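# Handover Between Two Arms – Project Report

Shaimaa Hegazy and Abdelghani Mansour
May 26, 2023

We started in January with a plain goal: get two robot arms to pass a small object from one gripper to the other without dropping it. Everything was done inside one cell with both arms bolted to the front edge. We call the setup Skondton, which is also the name of the code folder. 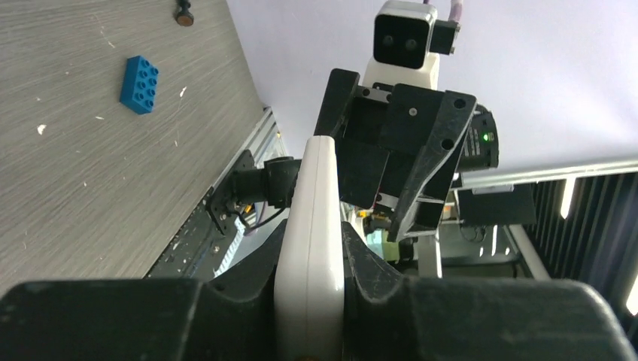
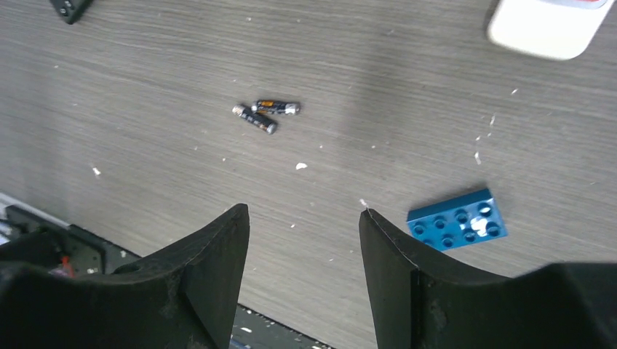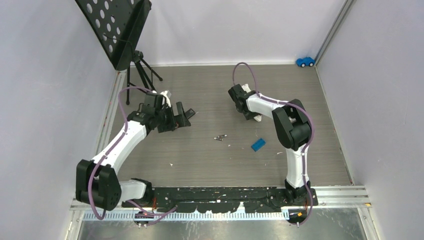
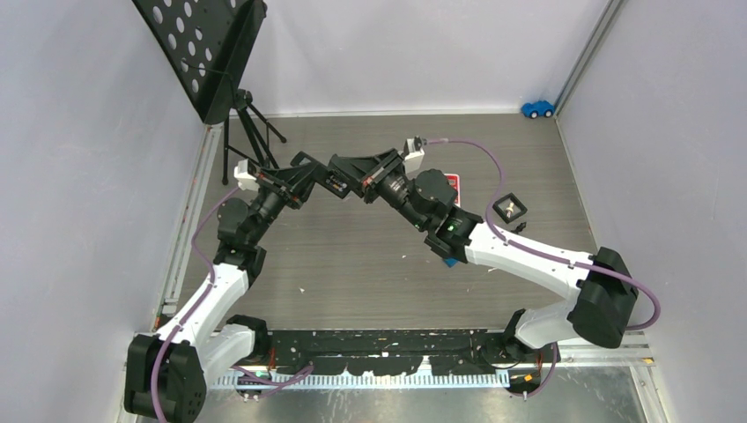
Views from the wrists (first two) and from the fixed camera (last two).

Most of our time went into choosing the handover point, meaning the spot above the table where the two grippers come together. Our first version put it exactly halfway between the bases. That looked right on paper, but the right arm had to fold its elbow too far and the motion planner often gave up. We wrote a small search script, Rai, that tests candidate points and scores each one by how far every joint is from its limit. The best scores came out left of center, and the last picture has the grippers meeting there with a small black object between them. After that change the planner rarely failed. The cost is that the right arm travels farther, so a full cycle takes longer.

## Grasping

We compared two ways of finding the object. The first used only the fixed camera. It was good enough for larger objects, but with small ones the position error was too big to close on. The second used the fixed camera for a rough position and then the wrist camera for a correction just before the grasp. We kept the second.

Batteries were harder than bricks. Two of them lying close together were often detected as one object, and the arm would aim at the gap. We labeled 800 more wrist images by hand and retrained – this helped, though it did not fix every case. The full training set, which we named Gevstead, now has 3000 images, and 2000 of those come from the wrist cameras.

## Timing

The giving arm must not open before the receiving arm has a firm hold. We tried a fixed delay first and dropped a lot of things. Now the giving arm waits until the motor current in the other gripper stays above a threshold. Shaimaa wrote this part and Abdelghani tuned the thresholds, one per object type.

## Open problems

- The cables limit how far the wrists can turn. We capped the rotation in software.
- Shiny surfaces still confuse the detector.
- Rai has to be run again for each new object length.

We logged 19 failed handovers in the final test week, and most were bad grasps at pickup. The logs are in the Skondton folder, sorted by object.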